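Subtitles out of sync on festival screener, reel 4 onward
Status: Resolved
Opened by: Padmavathi Rai, Windier Film Festival
Assigned to: Kirsten Després, Zikau playback support
Players affected: Hatard server in Screen 2 (Screen 1 not tested at time of opening)

Padmavathi Rai wrote:

Hi all! We have a gorgeous family drama called "Girard" opening our weekend and I could not be happier about it, but the English subtitles go off the rails partway through. Everything is perfect for the first three reels. Then at the start of reel 4 the lines begin showing up early, before the actor opens her mouth, and by the big dinner argument you're reading the punch line while the uncle is still pouring tea.

What I've tried so far:
Restarted the server. Same.
Deleted the subtitle package and ingested it again from the drive. Same.
Played reel 4 by itself from the top. Lines still early.
Played the French subtitle version. In sync all the way through!

The last one is what gets me. Same picture, same sound, same server. First public show is Thursday evening and the big house is sold out. Log export attached.

Kirsten Després wrote:

Hi Padmavathi, thank you for such a clear report, and I'm so glad you tried the French version, that saves us a lot of poking around. If French is fine, the server clock and the picture are fine too, so I'd look at the English timed text itself.

Could you tell me two things? Is the offset constant inside reel 4, or does it grow? And is the text burned in or rendered by the projector?

Padmavathi Rai wrote:

Rendered by the projector. I sat down with a stopwatch and a coffee (not a hardship, it's a wonderful movie). The offset in reel 4 is steady, 10 seconds early from the first line to the last. Reel 5 is also 10 seconds early. Reel 6, same.

Kirsten Després wrote:

Steady is great news! A growing drift would have made me suspect a frame rate mix-up, 24 against 25, and that's a much longer evening for everyone. A flat offset starting at a reel break usually means somebody timed the subtitles against a different cut. Do you know if the distributor changed anything after the first delivery?

Adding Lindiwe Oosthuizen, who looks after mastering for this title.

Lindiwe Oosthuizen wrote:

Hello from mastering! Yes, there was a change. The release cut has an extra establishing shot of the harbor at the head of reel 4, added when the film got its theatrical date. It runs 10 seconds. The French file was redone from the new cut. It looks as if the English one came from the older cut, and reels 5 and 6 were exported in the same batch with the same start value, so they carry the shift even though nothing in those reels moved.

I can make a corrected version file with the three reels fixed. It's small, only text and a font, so you won't need a new drive.

Padmavathi Rai wrote:

You are all fantastic. Will the keys we have still work, or do we need new ones?

Lindiwe Oosthuizen wrote:

You'll need a new key for the corrected English version. The old one is tied to the old playlist and won't open this one. Requested for both screens just now.

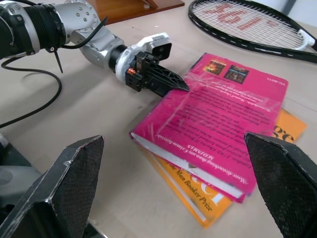
Robot arm and pink book, close up.

Padmavathi Rai wrote:

Update! Version file came down in 12 minutes and ingested on the first try. Keys loaded on Screen 2. Reel 4 is in sync, the dinner scene is in sync, and I got choked up at the ending again, so I'd call that a pass.

One small hiccup: Screen 1 shows the new playlist but says "no valid key."

Kirsten Després wrote:

Check the serial number on the Screen 1 media block against the one in the key file. If the block was swapped recently, the key may have been made for the old certificate.

Padmavathi Rai wrote:

That was it. Ustyna Sydorenko in our booth says the block was replaced in November and the list never got updated. I've sent the new certificate over.

Lindiwe Oosthuizen wrote:

New Screen 1 key sent. Also, I went through all 172 lines in reel 4 against picture and found one more that lingered past a cut – fixed in the same file you already have, so nothing to do there.

Padmavathi Rai wrote:

Screen 1 plays! Full run-through done with Liette Boychuk from our programming team, both of us glued to the English text, start to finish, no early lines. Please close this, and thank you so much.

Kirsten Després wrote:

Closing. Have a great opening night!

Resolution: English timed text for reels 4 to 6 conformed to the wrong cut. Replaced by version file. Screen 1 key reissued to current certificate. Old English playlist should be deleted from both servers so it can't be scheduled by mistake.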